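Hand comparison, Gonby five-finger against Jevunel five-finger, both on the Gaete arm pair. Notes as I go, mostly for Sang Lương, who asked which one to order for Hitildale.

Task is sweeping up. Dustpan in the left hand, broom in the right, tiled kitchen floor with a threshold into the next room. I like it as a test because both tools have long thin handles and the load on the wrist sits a long way from the grip.

Settings: 10 runs per hand, same controller, same gains, grip force limit at 170 on the controller's own scale. No retuning between hands. That is a little unfair on the Jevunel and I know it.

Left hand takes the long red handle near the doorway with the pan flat on the floor. Right hand keeps the green bristles just clear of the tiles between strokes.

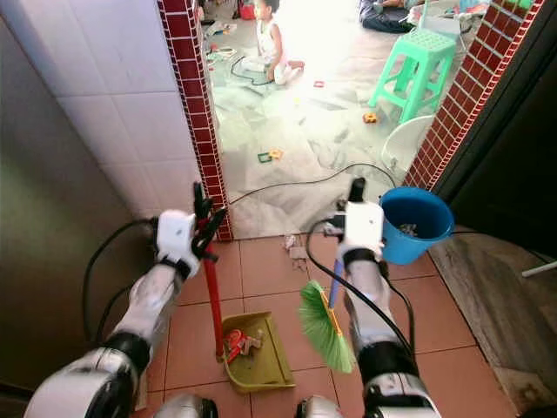
Last edited: Tuesday, 16:40

First difference is handle roll. A round handle wants to turn in the fingers as soon as the pan meets a grout line. The Gonby let it turn on 2 of its runs. The Jevunel did it more often, nearly always while the thumb was still closing.

Closing the thumb last is a setting, so I changed it for one extra run outside the count. Better. I won't claim more than that from one run.

Second difference is the cable. Both hands have an external lead that comes back along the forearm. The Gonby lead needs a bigger loop at the wrist or it pulls tight at full rotation. Leave slack, tape it lower down, check it again after homing.

Third, broom angle. Neither hand reports where the handle sits in the palm, so the controller assumes it hasn't moved. It has usually moved. After a dozen strokes the bristles are pointing somewhere else and the stroke goes wide.

Light wrappers are harder than heavy bits. The crumpled sort ride up over the lip of the pan if the stroke is quick. Halving the stroke speed did more than swapping hands did.

Wrist cameras next. I have been running them at fixed exposure. With a bright room beyond the doorway and dark fingers close to the lens, auto exposure hunts every time the arm swings across the opening.
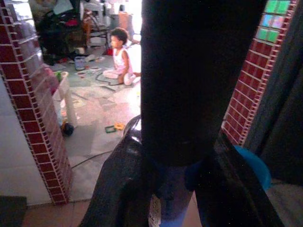 Fixed exposure costs you detail at one end or the other. I set it for the floor and accept that the window blows out. The fingers go almost black, which matters if you were hoping to track fingertips from that view. Use the head camera for those.

The other problem with the wrist view is how much of it the hand takes up. Tilting the mount outwards gives you more floor, but then you lose the contact point. I have left it as it was.

Glossy finger covers throw highlights and the edge detector picks them up as handle. Matt covers are available for the Gonby. I haven't found any for the Jevunel.

Wear: the Gonby pads are rated for 3,000 closures according to the sheet in the box. Mine are past that and still hold, though the index pad has started to lift at one corner.

Sang, for Hitildale I'd order the Gonby with the matt covers and a spare set of pads. If you already have the Jevunel mounting plates, keep the Jevunel and change the thumb order before you do anything else.

Bucket runs are still to do. Handle on the inside of the wrist first, then the outside.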